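Sep 1, 2026

Equipment plan for the Toledo packing work

The budget request for the next period covers hand-held grippers, finger pads and storage. Permanent arms are held back until the May review. We have been asked why the order of spending runs this way, so the main points are set out below.

Small packaged goods remain the test load. Film packets bend, slide over each other and present a different edge every time, while a boxed cake can be taken by its sides. A gripper that handles only the boxed items is of limited use to us, and quotes that list a payload figure and nothing on thin film will be sent back for more detail.
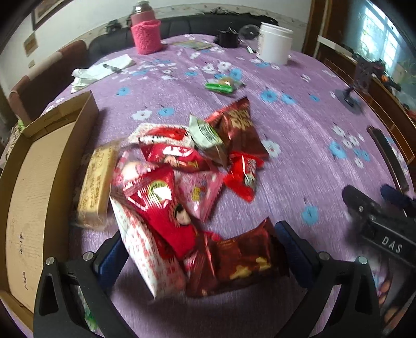 Vasanthi Herath

Pads are the first recurring cost. They are entered as a consumable, on their own line, with 12 spare sets per year. Last year they were buried under general repairs and the line ran over by May. Screws and finger joints stay under repairs.

Hand-held units are quoted in pairs, so the request is for 3 pairs. Two go into daily use and the third is kept as a spare. Tralia and Preder have both quoted. Preder is cheaper per pair but delivery is 30 days longer, and its pads do not fit the units we already own. Alina Mihăilă is checking whether an adapter plate would void the warranty.

Storage is the item most often cut, and it should stay in. Data from the sessions is kept in 2 copies, and the second copy needs its own drive. Ziminik offers a service contract that includes backup; we priced it and left it out for now.

Training time for operators is charged to the departments and does not appear in the request. Line managers should plan for it separately. Corrections to the quantities go to Fredy Salazar before the order is placed.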